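Skatum 项目工作记录 四月，上午
记录：Satish Pillai
在场：Miyuki Ebihara、Deepika Raju

题目：把垃圾从家门口送到街口，机器现在能不能独立完成

沿用上次讨论定下的拆分，整件家务分成五段：

1. 屋内收袋，扎口
2. 出门，过门槛
3. 从院门下到路面
4. 沿街走到收集点
5. 卸袋，返回

第 1 段和第 2 段归 Clornance 那边的台架，进度见 Divya 的本子，这里不重复。本条只写第 4 段，顺带涉及第 3 段的下半截。第 5 段的卸袋机构还在改，今天用配重代替，袋子没有上车。

配置
底盘：Jiltura，低矮型，负载仓用扎带固定，配重放在后轴正上方。
感知：沿用三月的权重，没有重新训练。测试前只改了一处，路沿检测的近端起点由 2,000 mm 改到 1,000 mm。原因是上次在转角处，路沿进入近端以后轨迹会断，规划器拿不到右侧约束，车身往路中间漂。
人员：Miyuki 拿急停，走在车后侧；Deepika 记人工介入；我看日志。
速度上限没动，和步行慢速接近。

白平衡锁定，曝光放自动。天空是一整片均匀的亮白，自动曝光被天空带着走，路面整体压暗，后面分析里要扣掉这个因素。下次把测光区限制在画面下半部，Deepika 已经写进启动脚本，还没验证。

取四张放进本子，供对照：
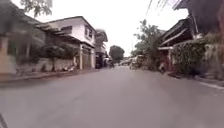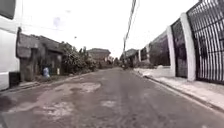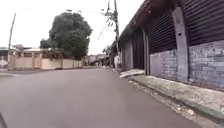
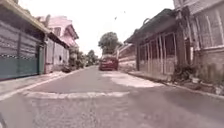
图片来源：Skatum 项目路面记录。整理：Deepika Raju。供组内使用，外传前先问 Miyuki。

逐项记。

一、可行驶区域
四张里路面中央都没有画好的车道线。第一张只在右缘路沿旁有一小段白色标记，对定位没有用处。原先从 Unnithan 那里拿来的车道保持模块在这种街上等于空转，输出置信度一直在下限附近跳。处理：今天起在居民区配置里关掉，横向约束全部交给路沿和墙根。

第一张两侧路沿都能用，中间路面宽，是最省心的情况。分割结果贴着右侧绿篱下面的混凝土路沿走，没有断。这一类路段机器能走，没有什么可争论的。

二、路面色差
第二张的路面发旧，左侧和中间有成片不规则的浅色斑，靠近底边的地方颜色又偏深。模型把几块浅斑判成了低矮凸起，代价图上出现一串小岛，规划器在岛之间找缝，轨迹拧成了蛇形。实际行驶中车没有停，但转向指令来回太多，真有垃圾袋在上面，重心晃动不好说。

从单张图看，我自己也分不清这些浅斑是磨损、补过的路面还是水迹留下的印子，所以不能怪标注的人。Miyuki 的意见是加一个“平坦但颜色不同”的类别，不追究成因。我同意，先这样做。

第四张的问题相近但更麻烦。前方横着一条发白的带子，从左路沿附近伸到路中间，往右逐渐看不见。可能是低的减速带，也可能是画的横线，图上判断不了。模型给的结果是“障碍，高度未知”，车在它前面减到爬行速度。规划上的做法按减速带处理：减速，正对着过，不斜压。对空车来说代价是多花几秒，对载着袋子的车来说是对的。后面偏右还有一块更亮、更平滑的路面，模型这次倒是判成可通行，边界也干净。为什么同样是浅色，一块通过一块不通过，目前没有解释。怀疑和形状有关，横向细长的一律偏保守。

待办：从旧数据里挑横向条带的样本，看误判是否集中在长宽比大的那一端。

三、下路沿
第三张右侧是商铺一排，卷帘都放着，前面是抬高的混凝土人行道，路沿下方有一条深色的脏边，积着碎屑和砂粒。对本项目来说，要紧的是人行道较远处那块朝街面伸出来的浅色混凝土板，像板也像坡道。如果是坡道，它就是第 3 段唯一合适的下车位置。今天没有上人行道，坡度没有测，不写结论。

脏边的影响：路沿的竖直面和沟边颜色接近，检测出来的边线往路中间偏。偏的方向是安全的，车会离路沿远一些，但到了收集点要贴边停靠时就差了一截，卸袋会落在路面上。Ruaridh 之前提过靠边停用近距传感器收尾，别指望图像，我现在倾向于他的方案。

第二张右侧的路沿呈一条偏暗的线，人行道颜色浅，对比清楚，检测结果明显好于第三张。两张放在一起可以当正反样本用。

四、街上的其他东西
第四张远处路上有一辆红色轿车，大致面向这边。检测框稳定，距离估计抖动大。静态图里看不出它停着还是在走，速度要从连续帧里算。按现行规则，凡是路面上的车一律当作会动，车辆进入前方区域就靠边等。规则保守，先不放宽。

第二张左缘有一辆大的白色车，多半是停着的厢式车。白色侧板占的面积大，模型只认出车身下半部，上半部和天空连成了一片。下半部够用，避让没受影响。第二张远处路上还有一个很小的深色影子，人或者摩托车都有可能，模型没有给框，我放大看也认不出来。这个距离漏掉可以接受，走近了还漏就不行，需要查后续帧。

还有一个和倒垃圾直接相关的情况：第二张旧房子墙根有个小的蓝色物体，可能是塑料袋，可能是容器，也可能是衣物。若第 5 段将来要靠视觉找“别人已经放了袋子的地方”，这种目标就会把它骗过去。Deepika 建议收集点改用固定坐标加一块标牌，不做视觉搜索。记下，待讨论。

五、墙根植物
第四张右侧墙脚和柱子下面长着杂草和小植株，还散着几样小东西，小盆或者碎物，分不清。模型把整片划成不可通行，我认为正确。第一张左侧墙根也有一小堆碎物和矮草，同样划掉了。这两处不用改。

人工介入
全程 2 次，都在路沿附近，都是 Miyuki 按的急停。一次是蛇形轨迹往路沿方向拧得太多，一次是减速后重新起步时车头偏。第二次她说按得偏早，再等一下也许能自己回正。按早了没关系，照旧这样按。

数据
本轮入库 2,386 帧，已按原始分辨率存好，标注只做了路沿和可行驶区域两层。物体层等 Divya 的类别表定稿再补。曝光偏暗的段落没有剔除，打了标记，训练时自己筛。

目前的判断
只看第 4 段，空车，有人跟着，能走完。去掉跟着的人，我不会签字。主要卡在三处：浅色路面误判、靠边停靠偏差、横向条带前的犹豫。第一处是数据问题，可以在现有框架内解决。第二处要加硬件。第三处在结果上可以容忍，原因还要查清楚。

对比一下人力：住户自己提着袋子走到街口，来回用不了多少时间，顺手还能把掉下来的东西捡起来。机器现在走同一段路更慢，掉了袋子也不会知道，负载仓里没有任何检测。Ruaridh 问过要不要在仓底加称重，我当时觉得多余，收回这句话。加。

下次之前
仓底称重：Ruaridh 选型，接口走现有的备用口。
测光区：Deepika 验证脚本，室内先跑一遍。
新类别“平坦异色”：Miyuki 写标注说明，附第二张和第四张。
路沿近端起点：1,000 mm 保留，不再往里收，再近就拍到自己的车身边缘了，第一张和第三张左下角已经能看到一点。
车身遮罩：我来画，第四张左下角那块深色弧形多半也是车身，一起遮掉。
人行道浅色板：带水平尺去量，量完再谈第 3 段。

电池下午充满后放回架子，充电器上面那个松的插头先别用。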